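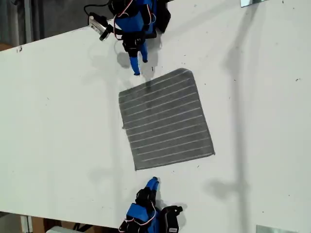
Three months without kitchen roll now. Stopped buying it in June, partly money, partly because I was sick of carrying those huge packs up the stairs in Gruseswood with my chin holding them in place. Everything gets done with cloths. Plain cotton, old tea towels, a cut up bedsheet, anything. The dark grey ones with the thin pale stripes, like the one spread flat up top, are my favourite sort, and yes a frayed edge down one side is fine, you don't need to bin a cloth over that. Hem it if it bothers you. I mostly don't.

Quick update post as I'm on the train in 20 mins and I promised Aranka Vörös I'd write this up after going on about it all through dinner.

How it's going

Fine mostly. First week was awful. Kept reaching for the roll that wasn't there, then standing with egg on my hands like an idiot. What fixed it was putting the cloths where the roll used to be, same shelf, same height. Before that they were in a drawer and you can't open a drawer with egg hands.

Two piles. Clean on the left. Used ones go in a bucket under the sink, lid off — lid on and they stink by the second day, learnt that one the hard way. Floor cloths seperate, always. Ostap Zhuravel says he puts everything in together and has never been ill. Good for him.

Bacon was the big question, everyone asks about the bacon. I use a wire rack over a plate now. Works ok. Not as good as paper if I'm being fair. Cat sick: old newspaper first, then a cloth, then that cloth is dead to me.

Glass is the other one. Windows come up streaky with most towels, much better with a bit of old shirt. Gergely Bognár swears by vinegar, I just use water and go over it twice. 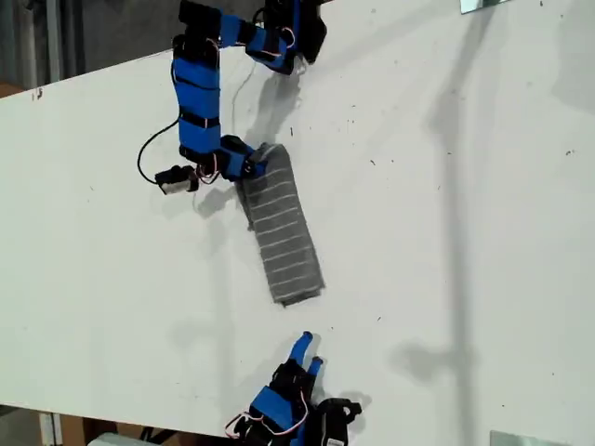
Washing them

Sixty degrees, once a week, no softener. Softener is the thing that makes them useless, they just push the water about. Took me ages to work out why my nice new ones were worse than the horrible old ones. If you've already ruined a few do two hot washes with soda crystals and they come back, more or less.

Dry them properly before folding. Mine go over the bath rail overnight. I did try folding a slightly damp stack and the whole shelf smelt like a pond, had to do the lot again.

Don't iron them. My mum irons hers. I can't discuss it.

What I'd change

Would've started with more. I had a silly little pile and ran out every few days, so then I was washing midweek, so then it felt like a chore. Kai Gerlach gave me a bag of old ones when he moved and after that it was easy. Ask people!! Everybody has a stash of towels they feel guilty about.

Still keep one roll in the cupboard for visitors who look panicky. Not opened it yet.

Next post will be the bread bins one, probaly, if I find the photos. Right, train.

September 27, 2025

Home About Archive Kitchen Contact Older posts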